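Canvas totes: how do you fold yours, and what do you keep in them?
Forum: Home & Everyday > Bags, Baskets and Storage
Page 1 of 1

rosine_c
Started this thread

OK, I need to talk about tote bags with people who will not roll their eyes at me. I spent most of a rainy afternoon in May emptying the hall closet and I came out of it with 14 canvas totes, two of which I forgot I owned and one that I'm pretty sure belongs to my sister. I washed the whole lot, hung them over the shower rail, and now I have a pile of clean bags and no plan at all.

I've been using them for everything — groceries, library books, wet swimsuits (sorry), the play food my kids drag from room to room. The play food is what finally pushed me over the edge. We had it in a big plastic bin and the bin was always upside down. A tote hanging on a hook at kid height has been so much better! They can carry it to the table, tip it out, open their little grocery store, and then the whole store goes back in the bag.

So, two questions. How do you fold totes so they stay folded? And does anyone else have strong feelings about handles? I have very strong feelings about handles.

matenari_lane
Reply #1

Strong feelings about handles, reporting in! Thin flat canvas straps are the worst thing about most totes. They twist, they dig in, and after one trip home with milk and potatoes you have a red line on your shoulder until dinner. Give me a thick one every time.

For folding I do thirds the long way, then roll from the bottom up and tuck the handles around the roll. Takes a few seconds and they stand up in a shoebox like little burritos.

s_prendergast
Reply #2

I'm going to disagree with the rolling. I rolled mine for years and every one of them had a curl at the bottom that never came out, so they wouldn't sit flat when you loaded them. Now I lay them flat in a drawer, one on top of the other, handles all going the same way. Drawer is 5 inches deep and it holds every bag we own.

Agree on handles though. The padded ones are a joy.

matenari_lane
Reply #3

A curl at the bottom sounds like a canvas problem to me, Shayne. Heavier cloth springs right back. I've been rolling the same two bags since before we moved and they sit fine.

s_prendergast
Reply #4

Mine ARE heavy canvas. We may have to agree to differ, or meet in a parking lot with our bags.

corentin.p
Reply #5

Can I put in a word for the green handle club? Plain pale canvas with a fat dark green strap is the best looking bag there is and I will hear nothing against it. I keep ours for the play food too. The kids have bread, fruit, the works, and the cream cloth makes all those colors look so good when it's dumped out on the white table.

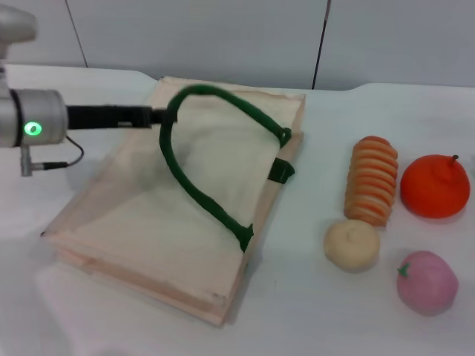 Green handle tote on the table, with the bread roll, the persimmon and the little bun.

The persimmon is the favorite in our house by a mile. My daughter calls it the tomato and refuses to be corrected. I've stopped trying. The bread roll is the one that gets "sliced" for every single customer and I have been sold that roll more times than I can tell you.

rosine_c
Reply #6

Oh I love that green! And the handle is exactly what I mean, look how chunky it is. I also love that you have a persimmon. Ours is all bananas and one very sad carrot.

Where did the bag come from? Mine are mostly freebies with some dentist's name on the side.

corentin.p
Reply #7

The bag is from Lustell, the little housewares place in Bumedmont next to the bakery. They had it in green and a mustard color, and I went back for the mustard and it was gone. The food came in a mixed box from my aunt, so I'm no help there. The bun was my son's first "purchase" from the store and he paid for it with a sock.

lionel_g
Reply #8

Going to be the grump here. I don't get the tote for play food. You can't see what's in it, so the kids tip out the lot to find one thing, and then you're on your knees fishing bread from under the couch. We use a shallow open basket and it's night and day. They can see it all and they take what they want.

Nice bag, mind you.

rosine_c
Reply #9

Lionel, I hear you, but the tipping out is half the fun at my house! And a basket doesn't go to Grandma's. The tote goes over the stroller handle and off we go.

lionel_g
Reply #10

Fair point on Grandma's. I'll allow totes for travel.

timothee_j
Reply #11

Both! Basket at home, tote folded up inside the basket, and when it's time to leave you load one into the other. My wife Anne's idea and I take credit for it everywhere I go.

On folding, I fold in half with the handles tucked inside, then in half again. With a padded strap you end up with a lump in the middle no matter what you do, so I've started leaving the handles on the outside and hanging those by a clip. I'm in the flat drawer camp for all the others.

matenari_lane
Reply #12

The lump is real. A thick strap is lovely on the shoulder and a pain in the drawer, and I still wouldn't trade it. I hang my padded one on the back of the pantry door and it's the first bag I grab.

Question for the group: do you wash yours warm or cold? I ruined a cream one with a red dish towel and I'm still sore about it.

s_prendergast
Reply #13

Cold, inside out, with nothing else colored in there, and hang to dry. Never the dryer. I shrank a favorite so badly that it now holds one paperback. For a light bag with a dark handle I'd do the first wash in the sink by itself and see if any color comes off on a white rag before it goes near the machine.

corentin.p
Reply #14

Oh no. I was about to throw ours in with the towels. Sink it is, thank you! There's a bit of jam to deal with on the inside (the real kind, the grocery store had a special on).

rosine_c
Reply #15

Dish soap and an old toothbrush on the jam before you soak it, works great on ours.

Update from me: I tried the roll AND the flat drawer on my clean pile this morning. Sorry matenari_lane, the drawer won for the thin ones, they look so neat in there I keep opening it just to peek. But the two big beach bags are rolled and standing in a shoebox and I'm very pleased with them too. The dentist bags are going to the school book sale. And I've asked my sister about the mystery one and she says it's mine, so now I have no idea.

matenari_lane
Reply #16

Two burritos out of the pile, I'll take it! If anyone sees that Lustell bag in mustard, please post. I'd drive to Bumedmont for it.

timothee_j
Reply #17

I'm over that way tomorrow, I'll stick my head in and ask.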